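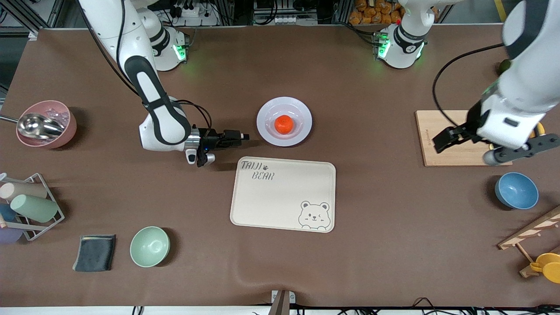 Questions fréquentes sur les goûters et boissons fraîches de Saithong

On nous écrit beaucoup depuis l'ouverture des ateliers, et c'est très gentil ! Voici de quoi répondre aux questions qui reviennent le plus souvent. Si la vôtre n'y est pas, laissez un mot à Issa Smadi à l'accueil, il transmet toujours.

Faut-il apporter sa vaisselle ?
Non, tout est fourni : assiettes, plateaux, planches à découper et gobelets en plastique de couleur. Vous pouvez bien sûr venir avec votre tasse préférée (certains habitués y tiennent beaucoup, et nous les comprenons).

Pourquoi des gobelets de couleurs différentes ?
Pour que chacun retrouve le sien ! Beige, vert sauge, bleu, lavande : on choisit en arrivant et on garde la même couleur jusqu'au bout. Après rinçage, les gobelets se couchent sur l'égouttoir métallique gris.

Peut-on acheter le plateau crème avec l'ours qui fait un clin d'œil ?
On nous le demande presque à chaque séance. Il porte l'inscription « TAIJI BEAR » avec une petite empreinte de patte, et nous ne le vendons pas, hélas. Demandez tout de même à Khalil Saab, qui s'occupe de nos achats et qui a la mémoire des boutiques.

Comment se servir en glaçons ?
Avec la pelle en métal posée dans le bol rose, s'il vous plaît, jamais avec les doigts ni avec son gobelet. On remet ensuite la pelle à sa place, manche vers l'extérieur, pour la personne suivante.

Quels fruits utilisez-vous ?
Des agrumes surtout, et ce que le marché propose de beau. Nous préférons les petits fruits faciles à peler, que l'on pose entiers sur une assiette avant de les préparer sur la planche. En cas d'allergie, prévenez-nous dès l'inscription, même si elle vous paraît légère.

Les enfants sont-ils les bienvenus ?
Avec grand plaisir, à partir de 5 ans et avec un adulte. Chaque groupe compte 12 personnes au maximum, enfants compris, et une séance dure 2 heures, rangement inclus.

Que se passe-t-il en décembre ?
Les ateliers continuent, avec des boissons tièdes et des écorces confites. Les inscriptions se font auprès de Levente Balogh, par courriel ou directement sur place.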